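Community Help > Data Collection > Demonstration Recording

Handling of packaged retail items in first-person demonstrations: where should an episode begin and end?

Asked by Kristine Agbayani
Tags: episode boundaries, head-mounted camera, transparent packaging, annotation

Our group is assembling a set of human demonstrations for the Dramani manipulation model. The task family is shelf tidying with small household goods. Participants wear a head camera and work with both hands at a metal shelving unit. The written instruction given to each participant is to pick up one item, examine it, and return it to the shelf in an orderly position.

The set presently stands at 1406 episodes. Two annotators have been dividing the recordings independently, and their boundaries do not agree. One opens the episode at the first contact between a finger and the packaging. The other opens it when the hands begin to move towards the item. Disagreement is greatest for the mirrors, which are supplied in clear bags with a header strip.

Stills from the mirror recordings are attached.

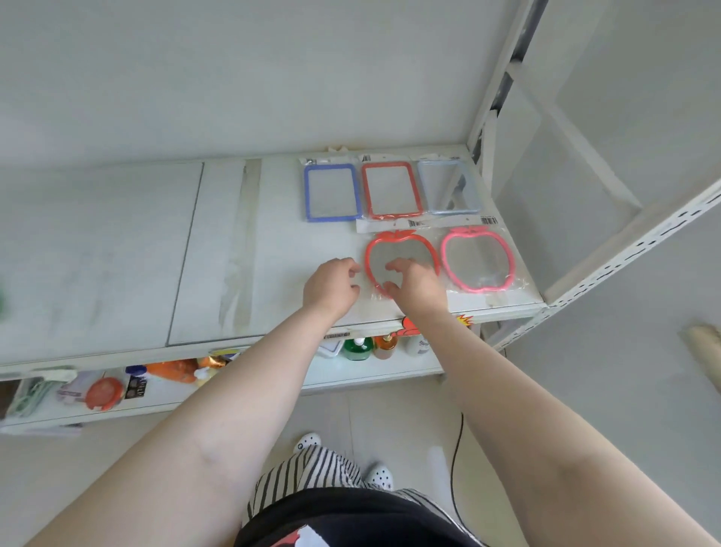
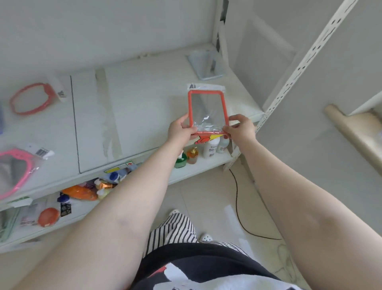
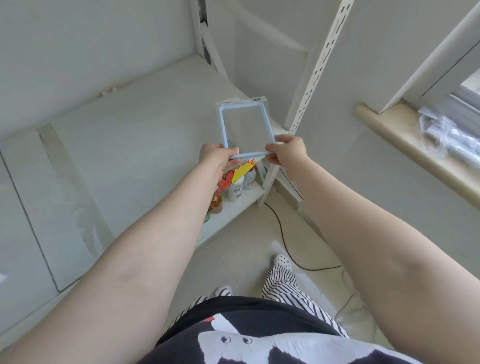

I should be grateful for advice on the following matters. First, which of the two starting points is preferable for training a policy that must also learn the approach? Secondly, should "examine" be kept as a separate label, given that some participants hold the item for a long time and others scarcely at all? Thirdly, is it advisable to exclude items in transparent film altogether? Our depth estimates for such items are poor, and Fadby, the annotation tool we use, often places the mask on whatever lies behind the film.

The guidance document for the project is silent on all three points. It was written for rigid boxes.

3 answers

Answer by Jadwiga Sikora
Marked as accepted

The approach should be included. If the episode is opened at first contact, the policy receives no examples of how the hands reach the item, and it will have to be supplied with them from some other source. The convention adopted in our own department is as follows.

The episode opens at the first video frame in which either hand moves towards the item that is subsequently grasped. A further 12 frames are retained before that point. The episode closes when both hands have released the item and moved clear of it. Contact is recorded as an event inside the episode and does not serve as a boundary.

It is important that the first touch and the grasp be recorded as two different events. With bagged goods a participant will frequently rest the fingers on the plastic, adjust, and only then lift. Annotators who have a single "contact" label will place it at either moment according to taste, and I suspect that a good part of your disagreement arises there. Please have both annotators label the same 30 episodes under the revised wording before any of the older work is redone.

With regard to "examine", I would retain the label but define it by what the hands do. We use "held clear of the shelf, no transport". The intention of the participant cannot be established from the recording and annotators should not be asked to judge it.

I would not exclude the transparent items. A model intended for shops or homes will meet them constantly. Mark them with an attribute for film or bag, and report results for that group separately. Where the mask is unreliable, draw it by hand on the outer edge of the packaging, including the header, and draw a second mask for the object inside. The two should not be merged, as the hands generally hold one or the other and the distinction is useful later.

Answer by Trevor Petrenko

I concur with the above in respect of the boundaries. I would add that the reflective part of a mirror may cause difficulty of its own, separate from the film. We removed the depth channel for all reflective goods in the Stultier set and trained on colour images alone for those episodes. Results were acceptable. I do not have the figures to hand.

You may also wish to check the clock on the head camera against your other sensors. Ours drifted.

Answer by Milagros Dagdag

Have you considered Cidex? It performs the division automatically. I have not used it for mirrors.

Comments

Kristine Agbayani: Thank you. Is the figure of 12 frames tied to a particular recording rate?

Jadwiga Sikora: It is tied to ours, yes. Please choose a fixed duration and convert it, particularly if your cameras do not all record at the same rate.

Lejla Radonjić: The automatic division mentioned in the third answer relies on hand speed. It performed badly in our trial whenever a participant paused with a hand above an item, and each pause was returned as a new episode. We began with 1406 episodes in a similar exercise and were given back 1716 fragments, which then had to be joined by hand.

Kristine Agbayani: That is helpful to know. We shall proceed with the manual rule and the two contact events. The revised wording goes to the annotators on Monday. The question of the second mask has been referred to the annotation lead, as the present version of our export format permits one mask per object.

Jadwiga Sikora: In that case enter the packaging as an object in its own right, with a parent field pointing to the contents.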